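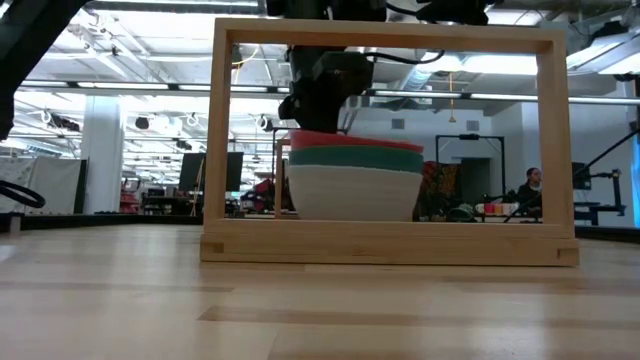 Kenna Shearer wrote in to say that her pine kitchen table goes sticky every June, no matter what she wipes it with, and that she has given up and bought a plastic cloth. Please take the cloth off, Kenna. Vinyl on a damp top is how most of the white patches in my inbox get started.

6 min read

Stickiness on a table that gets wiped every day is nearly always old cleaner. Spray polish, dish soap and kitchen degreaser each leave a little behind, and warm, humid weather softens the lot. The fix takes one evening.

Getting the residue off

Fill a bowl with a quart of warm water and add one teaspoon of plain dish soap. Use a second bowl for clean water. Wring a cotton cloth out in the soapy water until it no longer drips, then wash the top in strips, going with the grain. Rinse each strip with a second cloth from the clean bowl before you start the next. Dry it with a towel. Change the soapy water when it turns gray, and on a neglected table it will turn gray quickly.

If the top still feels tacky after it has dried overnight, wipe a small patch on the underside with mineral spirits on a rag. If no color comes off, do the top the same way with a window open. Lay the rags flat outdoors to dry before they go in the trash.

If color does come off, or the surface feels gummy under your fingernail, the finish itself has started to break down. Washing won't help that. It needs to be stripped, and that is a different job.

Find out what finish you have

Put one drop of water on the table and leave it for five minutes. On a varnished or lacquered top it will still be sitting there as a bead. On a waxed top it will bead at first and may leave a pale spot that fades. On an oiled top that needs oil, the wood under the drop goes darker. Bare wood drinks it straight away.

Write the answer on a piece of masking tape and stick it under the table. I refinished my mother-in-law's drop-leaf twice because I couldn't remember what I had used the first time.

White rings

A white ring is moisture in the finish. A dark ring is moisture in the wood. White ones are usually fixable at home.

Start with the mildest thing. Leave the ring alone for two days in a dry room. Fresh ones often go by themselves. If it stays, lay a folded cotton dish towel over it and press with a warm, dry iron for a few seconds at a time, lifting to look. No steam. Stop as soon as the ring starts to fade, let the wood cool, and go again.

Mayonnaise works on some rings. It is the oil doing it, and petroleum jelly left on overnight does the same thing with less smell.

Dark rings need sanding, or oxalic acid, sold as wood bleach. Wear gloves and goggles, follow the label, and rinse well. I would not use it on a veneer top.

Dents

A shallow dent in solid wood can be steamed up. Put a few drops of water in the dent, wait ten minutes, cover with a damp cloth and touch it with the tip of a hot iron. The fibers swell back. This works on bare or oiled wood. Varnish gets in the way, and you may cloud it. If the fibers are torn, steam won't mend them.

Crumbs in the joints

Tables made of boards open up a little in winter and close again in summer. Whatever falls in during January is held there until the heating goes back on. A wooden skewer gets most of it out. Don't use a knife. Don't fill the gaps with wood filler either, as the boards will squeeze it out in ridges when the damp weather returns.

Ashley Oakley uses a strip cut from an old plastic binder cover, which bends into the corners. I tried it and it is better than the skewer for long gaps.

Oiling

For an oiled table that gets daily use, three thin coats a year is plenty. Put the oil on with a lint-free rag, wait 15 minutes, and wipe off everything that will come off. More tables are spoiled by too much oil than too little. Oil left standing on the surface goes sticky, and then you are back at the top of this page.

Mineral oil is fine for a cutting board. On a table it never dries, so it comes off on sleeves. Use one sold for furniture, and check the label for whether it hardens. Oily rags can heat up and catch fire when they are bunched together. Spread them out flat outside, or drop them in a bucket of water, before you throw them away.

Wobble

Before you fold a beer mat under a leg, move the table. Half the time it's the floor. If it wobbles everywhere, turn it over and look at the bolts where the legs meet the apron. Tighten each one a little, then go around again. Check them every fall.

From the mailbag

Ingvar Lykkegaard asks whether vinegar is safe on a varnished top. Well diluted and wiped off, it probably won't hurt it once. As a weekly habit it dulls the shine, and it does nothing that soapy water doesn't do. Skip it.

Majdi Jaber has felt-tip marker on an oiled top. Try rubbing alcohol on a cotton swab, just on the line, and have the oil ready, as the spot will come up pale. On shellac or lacquer, alcohol will take the finish off, so do the hidden patch first.

Edin Perić wants to know how long to wait after oiling before the family can eat at the table. Go by the can. Mine says 28 hours, and I give it until the smell has gone. Do it on a Saturday after breakfast and plan on eating somewhere else until Monday.

Last updated: June

We use cookies to remember your settings and count visits. By continuing to read you agree to their use.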